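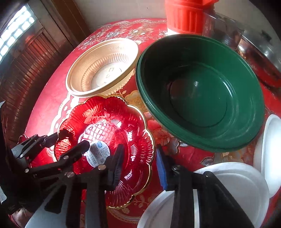 So I'm the one who reported the forklift, okay? I'd been at the Kornham plant 2 months and I filled out the little yellow near-miss card because the thing had rolled past my boots with its horn dead. Then the Drarnow site turned in 300 cards that winter, and we had 77, and suddenly my manager wanted me to write more (as if I could schedule them!). I wrote up a loose stair tread. I wrote up the vending machine. By February I was lying awake inventing puddles.
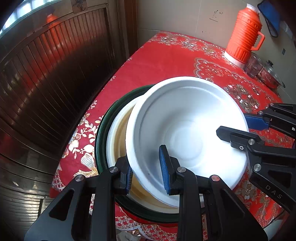 You could just fix the horn, said a voice from the back of the break room, and I laughed so hard I spilled my coffee. Then I went and got a card for the spill.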